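We use cookies to remember your language and region. Accept all | Manage settings

Reading time: 2 min

6. Setting up matchday entry at a turnstile

This section covers first-time setup of a Pistbridge ticket reader at a football ground. Complete section 5 (network and power) before you start. You need the supervisor card and the four-digit site code. The factory code is 2768 and must be replaced in step 3.

1. Switch on the reader and wait for the steady green light.
2. Hold the supervisor card flat against the reader until it beeps twice.
3. Enter the factory code, then enter a new site code and confirm it.
4. Select Gate > Assign and enter the gate number printed on the turnstile arm cover.
5. Select the ticket types allowed at this gate. Home and away tickets cannot be active on the same reader.
6. Load the fixture file. The screen shows the opponent, the kickoff time and the number of valid tickets.

Note: Season tickets are stored in a separate file. If only the fixture file is loaded, season ticket holders are refused with code 19.

7. Scan a test ticket. The arm releases for 6 seconds and then locks.
8. Scan the same ticket again. The reader must refuse it.

CAUTION: Do not hold the arm open during the test. The lock can jam and must then be released with the key at the base of the post.
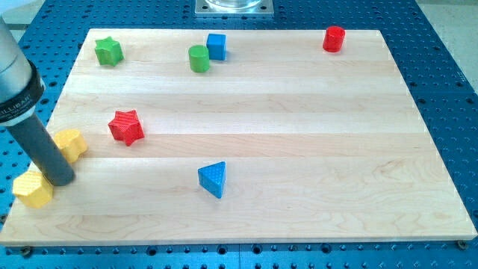

6.1 Working without a network

If the connection drops, the reader continues with the last loaded file – entries are stored and sent when the link returns. A ticket used at one gate during this time can still be accepted at another. Keep a steward at each affected gate.

To force a new connection, press and hold Menu for 2 seconds, then select Reconnect.

6.2 After the match

Select Gate > Close only when the last spectator has entered and re-entry has ended. Closing the gate clears the fixture file. Entry totals stay on the reader until the next file is loaded.

For clearing a jammed arm, see section 9.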